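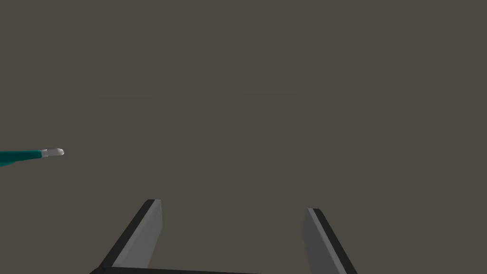

Print this article
E-mail this article

A household arm, rehearsed on a screen

The shared workshop at Funton occupies the ground floor of a former seed merchant's, and for most of its life it has been known for furniture repair and bicycle wheels. Since last November its rear bench has been given over to Derkach, a project by members to build a domestic robot arm from parts that can be bought, printed or cut on the premises.

The aim is a modest one. The finished machine should be able to pick up light objects in an ordinary kitchen, carry them a short distance and set them down without damage. It is intended for people who have difficulty with grip or reach, and the drawings will be released free of charge once the design has settled.

Much of the work is carried out in simulation. Members rehearse each movement in a rendered room before it is attempted with motors, a practice adopted after an early prototype stripped two sets of gears in one evening. The software, a package named Zivik, was written by members over the winter and runs on the workshop's older computers. A single reach takes 40 seconds to calculate on the slowest of them, and the group has so far accepted the delay.

The simulated rooms are kept plain, but the furniture in them is placed with care. A stone worktop and a wooden cabinet present different heights and different edges, and the arm must come up to each without striking it. Of 70 trial reaches recorded in the first month, 34 ended in contact with something other than the intended object. Most of the faults were traced to the wrist, which had been given more freedom to turn than the real joint possesses.

The gripper has received the greatest share of attention. It has two fingers, and the members have resisted proposals for a third on grounds of cost and weight. Fourteen versions of the finger have been drawn, and the 14th is the first to be judged fit for cutting in metal. Earlier patterns held a mug well enough but could not be relied upon with a spoon handle or a thin pen.

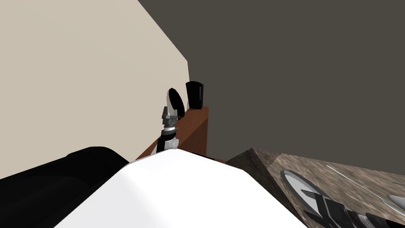
According to one reader who followed the project's monthly notes, simulation has been allowed too large a place in the programme. A rendered spoon, the reader wrote, does not slip in the way that a greasy one does, and the hours given to Zivik might have been better spent on a test rig and a box of real cutlery.

The group accepts part of the criticism. Friction is handled crudely in the present software, and a bench rig is now under construction beside the lathe. It will carry the wrist and gripper alone, clamped to a steel post.

The name has caused some small difficulty. Several early files were saved under the spelling Derach, and a supplier's account still carries it, so that parcels arrive addressed in both forms. Members ordering parts are asked to use the full spelling.

Work at the rear bench begins at seven in the evening. Visitors are admitted when the lathe is not in use.

Print this article
E-mail this article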